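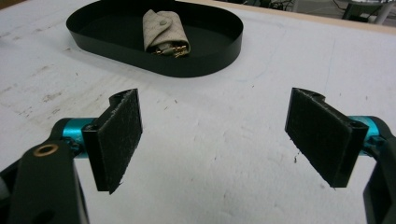
Students at Nesten College will put their handheld gripper project on show at the Fellura Schools Robotics Challenge in June. The team, entered under the name Fivus, has spent two terms recording how people pick up and put down small everyday items. One of the tasks set for the challenge uses a small beige pouch with a snap button and gold-coloured metal hardware, placed in a black oval tray. The gripper has two fingers with black jaw pads, and students work it by hand over a white surface.

The team has recorded 510 attempts so far and hopes to reach 1150 before the challenge. Each entry has 60 seconds to complete a task. The recordings will be used to train a robot arm lent by Pietrzak, the local engineering firm supporting the club.

The club meets after lessons and is open to all students, with no experience needed. Visitors can try the gripper at the college stand from 10am.

Print this page | E-mail this page

Related items
Robotics club moves to larger workshop
Pietrzak offers work experience places
Fellura challenge: rules and entry form

Comments (3)

My daughter is in this club and loves it. Well done all.

Is there parking at the venue?

Will there be a club for the younger years in the autumn?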